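3.2 Where small things get put down

Most of the work on household clutter looks at big stuff: furniture, clothes, boxes in the garage. We were after the small things. Keys, pill bottles, sauce bottles, pens. Things that get used daily and then set down wherever. The earlier Peklow survey (Section 2) asked people where they keep these items, and people answered with where they are supposed to go. Not the same question.

So we asked for diaries instead. Households in Peklow and Iturra wrote one line each time they put a small item down in the kitchen or hallway: what it was, where it went, and whether that was its "home." No home, write "none." Paper diaries, filled in by hand, typed up later using Grideck. In all 3035 lines were usable. Lines with no place given were dropped, as were lines we could not read (Herrera went through these a second time and saved a few).

Coding was simple. Each line went into one of 4 groups: closed storage (drawer, cabinet), open container (cup, bowl, tray), bare surface, or on the person (pocket, bag). A cup standing on a counter counts as an open container and not as a surface, even if the item sticks out the top. Two coders, working apart. Disagreements were talked through, and most were over trays, which some households treat as a container and others pretty much as part of the counter. 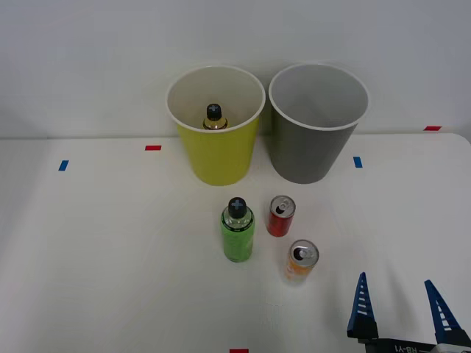 Figure 3. Small bottles, one held in an upright cup and one standing on the tabletop.

Why do things end up in open containers so often when a drawer is close by? Mostly it comes down to effort at the moment of putting down: a drawer takes a free hand and a cup does not, and people in the diaries were very often carrying something else.

The hand explanation fits the hallway lines well. It fits the kitchen less well. There, a number of diary keepers wrote that they wanted to see the item so they would remember to use it, medicine and vitamins especially. One Iturra household moved theirs out of a cabinet in the second week and wrote "forgot again, leaving it out." We read this as a reminder use of open storage, separate from ease. Herrera (earlier draft) treated the two as one and we think that hides somthing.

Among lines where the item had a stated home, 73 percent ended with the item in it. Higher than expected. But the number leans on people who keep tidy diaries, and those are likely tidy people. Households that quit early are not in it at all.

Shared items behaved differently from personal ones. With a shared item, two people in the same house often named different homes for it, and niether seemed aware of this until the closing interview. Scissors were the worst case. Tape also. We did not plan for it and the diary form has no space for who used the item last, so the pattern can only be noted here. The revised form, tried in August with around 20 households using the Flumetti layout, adds a column for it. Results from that round are in Section 5.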